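Notes from the kitchen table

I spent most of Monday evening going through our electricity bills, which tells you what sort of month I've had. We moved into the flat in Clotmont last January and I'd been paying whatever came out of the account without looking. Then the yearly statement landed: 1,924 units! My sister over in Gundanville has a bigger place and two teenagers, and she gets through less than that.

So I borrowed a plug-in meter from the Van Wyk library (they lend them out for 20 days, you just ask at the desk) and went round the flat with it. The old chest freezer in the hall cupboard was the villain. On its own it works out at 494 units a year, and what was in it? Peas, a loaf and some stewed rhubarb I'd forgotten making. It's off now, with the lid propped open, and I've put a card up in the Jondus shop window in case anyone wants it for a workshop.

The other thing I've changed is supper. I used to heat the whole oven for one baked potato - more than 40 minutes of it, every time. Now I start the potato in the microwave and crisp it up in a pan with a bit of butter. The skin isn't quite the same, but I can live with that. 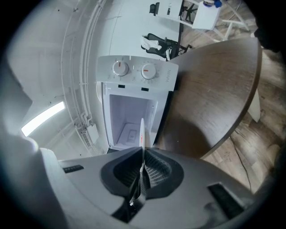
Next month's swap table

We're back in the hall in the usual spot, doors at ten. Bring jars, seedlings, paperbacks and any jigsaws with all their pieces. I'll have spare rhubarb crowns if you can carry them home, and the meter will be back at the library by then if you fancy a go with it.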